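### 3.2 Table setting and the placing of single items

The second group of tasks dealt with small square tables of the sort used in cafés, staff rooms and shared student housing. We wanted to know how people lay out a surface when there is little room and only a few things to put on it. Earlier work at Tokdale looked at full dinner settings, where custom tells people where most items go. With one plate and one piece of fruit there is much less custom to lean on, and the choices people make are more their own.

Each table was covered with a cloth in a single strong colour. Participants were given a plate, one item of food and, in most trials, a box that had to share the tabletop. They were told to set the table "as you would for one person" and got no further help. In all, 29 participants completed 183 trials, nearly all of them in August.

Plates tended to go down near an edge of the table, and the food was added afterwards. Lévesque cloths in red, dark green and grey were used in turn. Participants often remarked on the red one, which they said made a white plate easy to line up by eye. Figure 4 gives a typical layout, with the plate close to the front edge and the box well over to the right.
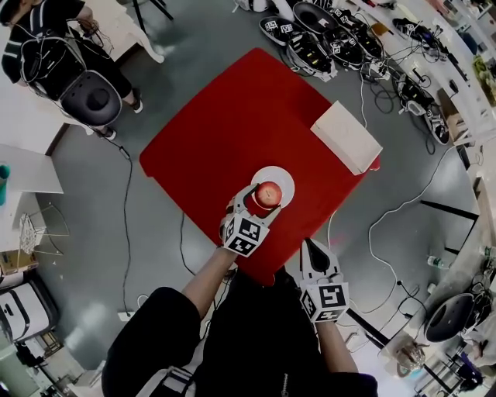
**Figure 4.** Apple held just above a small white plate on the red cloth. The white box sits at an angle on the right of the table.

### 3.3 Round food on a small plate

Apples were the hardest item to place neatly. A small plate gives a round fruit little to rest against, and participants dealt with this in different ways. Some lowered the apple slowly to the centre and held it there before letting go. Others set it down off-centre so that it leaned on the rim – a method that worked well on plates with a raised edge and poorly on flat ones.

We allowed 40 seconds for each placement. Trials that ran over were kept in the data but coded separately, as were those in which the fruit left the plate after release.

The box had more effect than we expected. When it lay square to the table, participants treated it as part of the setting and centred the plate in the space left over. When it lay at an angle, they were more likely to ignore it and keep the plate where they had first put it. The same pattern was reported in the Hitano trials, although those used a longer table and two plates. We return to the question of crowding in Section 4.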